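4. Why people sit on their coins

4.1 What I was looking for

By the time I started on this part of the project I had 217 logged games of Vollach from 70 different players, and I had a hunch I badly wanted to be right about. Vollach is a trading game for two. You build up coins, you spend coins on harbor cards, and the harbor cards score. Money left over at the end is worth nothing at all, and the rulebook says so in bold. So why do so many people finish the game with a fat pile in front of them?

My hunch was that they're scared of Stallus. For anyone who skipped Section 2, Stallus is the card that lets you take over the open market for a full round, but only if you have 20 coins in hand when you play it. You don't pay the 20 coins. You just have to have them. It's a lovely bit of design, and it means a big pile always looks like a threat, even when the person behind it is holding nothing but cheap fish cards (I have been that person more often than I'd like to admit).

If I know you might be saving for Stallus, then I want to keep my own pile close to yours so I can buy back whatever you grab. You see me doing that and you think I'm the one with Stallus. Now we're both saving and the harbor isn't getting built. I'll call this a standoff.

4.2 What counts as a standoff

I went through three definitions before I got one that didn't annoy me. The first just looked at coins left at the end, and it swept up a pile of games where somebody drew badly and had nothing worth buying. The second asked whether both players had passed on a harbor card they could afford, and that was better, but passing is sometimes plain good play. Early on, for instance, you nearly always want to pass on a small harbor if there's a Trudport showing, because Trudport pays you back every round and gets better the sooner it's down.

What I ended up with goes like this. A standoff starts when both players hold enough to meet the Stallus requirement and each of them turns down a harbor card they can pay for. It ends when either of them buys anything, or plays Stallus, or the game finishes. I did not put a minimum length on it. One round of mutual passing is enough.

You could argue with this, and people have. It misses the case where one player is hoarding and the other is simply broke, which feels like a standoff to the player with the money. I left it out on purpose. I wanted situations where both sides had a real choice, and a broke player doesn't.

4.3 What the logs show

Standoffs turned up in 40 of the games. That was fewer than I expected, and I spent a slightly grumpy afternoon checking the log reader for bugs before I accepted it. It did have one bug, in how it handled refunds, but fixing it didn't change the count.

What surprised me more was who ended up in them. I had assumed it would be newer players, the ones who had just been burned by Stallus and were seeing it everywhere. The logs lean the other way. The players who fell into standoffs tended to be people who knew the deck well, and a lot of them were playing the Vieira starting hand. In hindsight that makes sense to me. Vieira gives you a slow, steady income and very little to do with it in the opening rounds, so you drift up to the threshold almost by accident. Your opponent sees the pile growing and draws the obvious conclusion.

The chat logs helped here too. We asked players to type a short note whenever they passed, and while plenty of the notes are just "nope" or "waiting", the longer ones are great reading. One player wrote "if I buy now I lose the market, if I don't buy I lose the game, so I guess I lose the game later." I can't sum up the standoff better than that, so I won't try!

Did standoffs cost people the game? This is where I have to be careful. Both players are stuck in the same standoff, and one of them still wins, so a simple win rate tells you nothing. What I can look at is the first player to break. My reading of the logs is that the one who buys first is usually better off, mostly because the feared Stallus so often wasn't there. I wouldn't lean on this too hard, though. People may break first when they already know something, such as having seen a Stallus go into the discard, and the logs don't let me separate the brave from the well informed.

Figure 2. A fold of off-white canvas between the fingers of a black hand-held gripper.

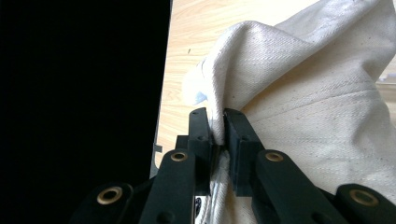 Somkiat Sukprasert read a draft of this section and told me I was giving the fear of Stallus far too much credit. His view was that players hold coins because holding coins feels like winning, and that if you took the card out of the deck you would still see the same piles, only with different excuses typed next to them. He also pointed out that my definition has the 20-coin threshold baked into it, so of course everything I find seems to be about that threshold.

The second point is fair and it stung a bit. I reran the search with the threshold removed and got more standoffs, as you'd expect, but the extra ones were mostly short and mostly early, and a lot of them looked like two people waiting on a Trudport. The long ones still sat above the line. That makes me think the card is doing some of the work. It doesn't prove it.

For the first point I'd need games played without Stallus in the deck, and I don't have any. A group of our regulars has agreed to play a stripped-down version in February - they complained about it, loudly, but they agreed - and I'd like to keep the notes on passing exactly as they are so the two sets can be compared.

4.4 A note on the refund rule

Players who return a harbor card get half its cost back, rounded down. I treat a refund as income and not as a purchase, so it doesn't end a standoff. Counting it the other way splits a few long standoffs in two and leaves the rest alone.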